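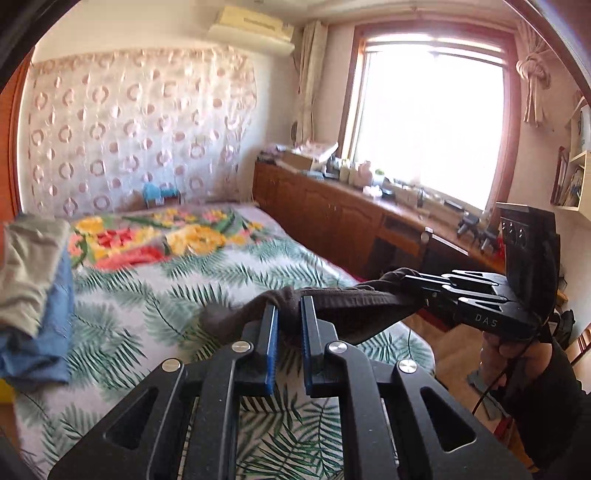
Tela marrón bien estirada sobre la colcha de palmeras.

Archivado en: Masas y panes > Manual de la panificadora

Parte 2 – Primer uso de la Mindau y vuestro primer pan de molde

En la parte anterior os conté cómo elegí la máquina (me debatí muchísimo con la Kuster, ya lo sabéis), así que hoy vamos al lío. El librillo que trae la mía está traducido regular y os lo paso a mi manera.

1. Lavad la cubeta y la pala a mano, con agua templada y una esponja suave. Nada de lavavajillas.

2. Encajad la cubeta y girad hasta oír el clic. Yo la primera vez no la giré del todo y aquello sonaba como una carraca.

3. Haced un ciclo en vacío de 40 minutos con la ventana abierta. Huele a plástico caliente y se pasa.

4. Colocad la pala y echad primero los líquidos, luego la harina, la sal en una esquina y la levadura en un hoyito arriba del todo, sin que toque el agua.

5. Elegid el programa 2 (pan básico), tueste medio, y pulsad inicio.

6. A los cinco minutos levantad la tapa y mirad la masa. Tiene que hacer una bola lisa – si se pega a las paredes, una cucharada de harina; si va dando tumbos, un chorrito de agua.

NOTA: yo uso la harina de fuerza Gurkeck, que bebe bastante. Con otra harina empezad con un poco menos de agua.

PRECAUCIÓN: no abráis la tapa durante el horneado, y sacad la cubeta con manoplas de las gordas. Tengo una marca en la muñeca desde junio por hacerlo con un trapo de cocina doblado.

7. Volcad el pan enseguida sobre una rejilla y comprobad que la pala no se ha quedado dentro (¡a mí se me queda casi siempre!). Dejadlo enfriar del todo antes de cortar.

El pan integral y las mermeladas van en la parte 3.

Comentarios (3)

migasycorteza: ¿Sirve para la Stendero? La mía no tiene programa 2, pone «clásico».

La autora: Creo que es el mismo, mira que dure parecido y ya me cuentas.

hornera_novata: Me ha salido hundido por el centro, ¿será demasiada levadura?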